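Ticket 417 - Undine over-ear headphones, left cup drops out when multipoint is on
Product: Undine (Fawzy audio line)
Opened by: Lotte Nijs
Handled by: Cor Meijer, Tollmont support
Status: Solved

Lotte Nijs wrote:
Hi all! First off, I love these headphones. The bass is lovely and I can wear them for a whole train ride without my ears getting sore. One problem though: when they're paired to my laptop and my phone at the same time, the left cup goes silent for a second or two, then comes back. It happens 5 times or so on my way to work. With only the phone paired it's perfect. I've already done a restart, forgotten the headphones on both devices and paired them again, and tried a different music app. Firmware says 9, which the app tells me is the latest.

Cor Meijer replied:
Hi Lotte, great write-up, thank you! You've saved us both a round of basics. Could you try three more things for me?
1. Turn off wear detection in the Flirnorby app and listen for 40 minutes with both devices paired.
2. Turn it back on and set noise canceling to Low.
3. Tell me which of the two you paired first.

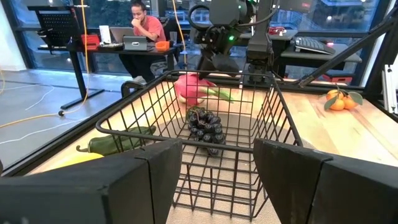
Keep the phone in the same pocket for both runs if you can, so we're comparing like with like. And please send the log from the app afterward (Settings, Help, Share log).

Lotte Nijs wrote:
Done, and this was kind of fun! Run one, wear detection off: not a single dropout. Run two, wear detection on and canceling on Low: dropouts again, same as before. So canceling doesn't seem to matter at all. I paired the laptop first. Log is attached.

Cor Meijer replied:
Oh, this is a really useful log! Each dropout lines up with a pause command from the left sensor - the headphones think you've lifted the cup, and with two devices connected they ask both to pause. The laptop answers late, and the left side waits for it. Could you pair the phone first and the laptop second, then reset the sensor? Hold power and volume down until you hear two tones, with the headphones off your head and lying flat.

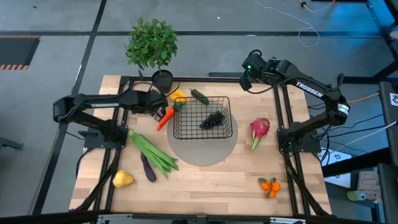 Wooden tabletop with black rails, a robot arm mounted on either side.

Lotte Nijs wrote:
Two tones heard, phone paired first, wear detection back on. I listened all the way to work and all the way home and it didn't drop once!! I even took a call in the middle and went straight back to my podcast. So happy with this.

Cor Meijer replied:
Wonderful news! I've passed your log to the firmware team, as the late answer from the laptop should be handled better on our side. Until there's an update, keep the phone as first device. If you ever clear the pairing list, just repeat the sensor reset before you add them back. I'm marking this one solved, but a reply here will open it again.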